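Jewelry sorting, Karninell room, March
Entry 6, started 14:00 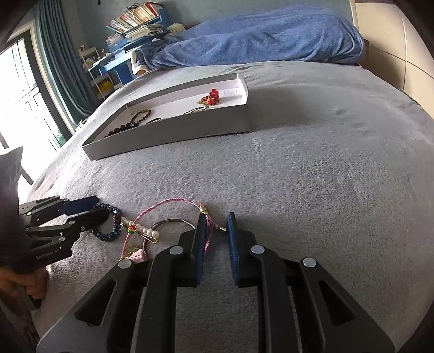 Goal for this entry: fix the packing order for the mixed jewelry lot before it goes back into shallow boxes. The last order (clips first, strings on top) gave tangles. Work surface is the bed again, not the bench. Bench top is hard and beads roll off it. The light gray plush cover has a short pile and small parts stay where they are put. The bracelet with the faceted dark-blue and black beads is lifted by the string and left to hang as an open loop before it goes down, with the gold-toned hair clip lying just to the right of it. Keep that spacing or more. Pearl-like beads on the clip should not touch the faceted ones.

Revised order:

Bracelets and other strings first, laid as a loop, never dropped in a heap.
Clips next, closed, bead row facing up.
Small loose pieces last, in a paper fold.

Box stays open and flat on the cover until everything is in. Tilting it toward the pieces saves a little reach but the contents slide to the low side, so no tilting.

Notes on the cover. Brushed the pile in one direction before starting. Against the pile, clip ends catch and pull fibers. The rumpled blue blanket stays at the far side. Do not set pieces on it; dark beads are hard to find in the folds. Gray gives good contrast for both the dark beads and the gold tone, less for silver. For silver pieces use the dark cloth from the Catel drawer.

Materials. Tissue from Predatance, cut to 100 mm squares. One square under each string, none under the clips. Tried 60 mm first, too small, the loop hangs over the edge and the beads end up against the box wall. The wall is slightly abrasive. Have not checked whether it marks faceted beads and do not plan to find out on this lot.

Labels. Sârbu sheet still lists hair clips and brooches under one code. Split them. Lot number 123 stays with the bracelets, clips get a new line. Pencil only until the sheet is reprinted.

Open points:

Elastic or thread on the dark bracelet not confirmed. Treat as thread and do not stretch.
Lid height. A clip with a raised bead row may press on the lid. Measure the tallest clip against the box wall before closing.
Tissue stock low, reorder.

Next entry: same order, silver pieces, dark cloth.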